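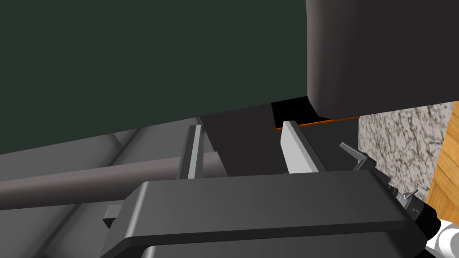

Image: Beverley Haslam

How to Regrout a Bathroom Floor Over a Long Weekend

The first thing to know about regrouting is that the grout is about five percent of the job. The rest is getting the old grout out, and then getting the old grout off the dog, the hallway and the inside of your ears. I did our upstairs bathroom last May with the confidence of a person who had watched two short videos at double speed. The house has one shower, so I had a deadline.

What you need

A grout saw, or an oscillating tool with a carbide blade if you value your elbows
A rubber grout float
Two buckets
Two big sponges, the kind with rounded corners
A shop vacuum
Knee pads
Safety glasses and a proper dust mask
Sanded grout for joints 1/8 inch and up, unsanded for anything thinner
Sealer

I used Juruleck sanded in a color called Pewter, which came out of the bag looking like wet cement and dried to look like dry cement. My whole outlay was $39 for materials, plus the oscillating tool, which I already owned from a closet project we don't discuss.

Before you start

Tap the tiles with the handle of a screwdriver. A solid click is fine. A hollow sound means the tile has let go of the floor, and fresh grout around it will crack by Thanksgiving. Pull those and reset them first, then give the thinset a full day.

Tape over the drain. Dust and grit will go down there otherwise and set up into something a plumber will want to show you.

I got a quote for the job out of curiosity. Ondbridge, the tile people out by the highway, wanted $1,159, and the man was very pleasant about it. I thought of him often on Saturday.

Step 1: Take out the old grout

Run the blade down the middle of the joint and let it do the work. If you lean on it, it will skate sideways and put a chip in the edge of a tile, and it will choose the tile in front of the toilet, where everyone sits and looks. You want to get down at least two-thirds of the depth of the tile. All the way is nicer. Do the long joints first while you still have patience, then the short ones between them, and finish the corners by hand with the saw.

Stop every few rows and vacuum. I skipped this for the first hour and couldn't tell which joints I'd done, so I did several of them twice. 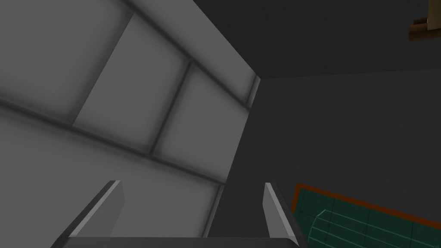

Where the floor meets the wall or the tub, dig out whatever is in there and leave the gap empty. That joint gets caulk at the end. Floors and walls move at different speeds, and grout has no give in it. Ours had been grouted at the tub by a previous owner, then caulked over the grout, then painted over the caulk.

Step 2: Clean

Vacuum again, then wipe the tiles and joints with a damp sponge. Let everything dry overnight. Sleep in another room if your knees click as loudly as mine.

Step 3: Mix

Put the water in the bucket first and add the powder to it. Stir by hand until it looks like peanut butter, leave it for ten minutes, and stir it again. Don't add more water when it seems stiff. Mix only what you can use in half an hour. The bag will suggest you can handle more. The bag hasn't met you.

Step 4: Spread and wipe

Start in the corner farthest from the door. (Beverley started at the door, on her own floor, and climbed out over the sink.) Hold the float at 45 degrees and push the grout into the joints on the diagonal, so the edge doesn't drop in and scoop it back out. Work a patch you can reach across, then scrape off the extra with the float held nearly upright.

Wait 15 to 20 minutes. Wipe with a sponge that is barely damp, using one bucket to rinse and the other for clean water. Too wet a sponge washes the color out and leaves pale streaks. A haze will show up a couple of hours later. Buff it off with an old towel.

Step 5: Caulk and seal

Keep off the floor for 24 hours, then run a color-matched caulk around the edges. Seal the grout after three days, or whatever your bag says. Two thin coats, wiping the tile faces before the sealer gets tacky.

The shower was back in service by Thursday.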